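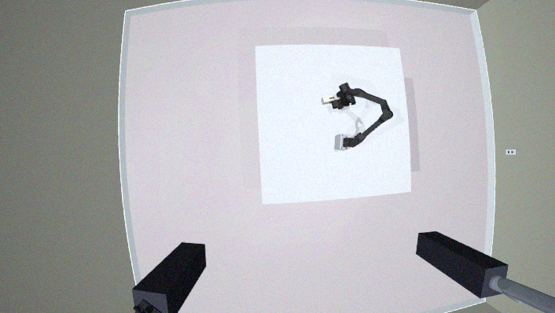
List archive: Demonstrations and data

From: Juniper Kowalczyk
Date: Monday, March 20, 2023
Subject: Re: Palma block set, first batch

Ostap Hordiienko wrote:
> 857 simulated runs are up. The cream block and the grey one both
> sit on or over the white panel. I think
> 526 of them are good enough to train on.

Good enough by whose reckoning? I went through 80 last night and they're very alike. Same bare tabletop, same white panel, same black arm folded into a V. The shadows are a nice touch – faint, mind – but soft shadows don't make a varied set.

I'd also like to know who sorted the good runs from the bad. If it was the same script that made them, I don't trust the split. Yi-an threw out 221 from the Darier set by eye and the policy still missed the block whenever we moved the panel.

Could we have a smaller batch with the panel shifted and the plain surroundings swapped for something messier? I'll hold off training until then.

Juniper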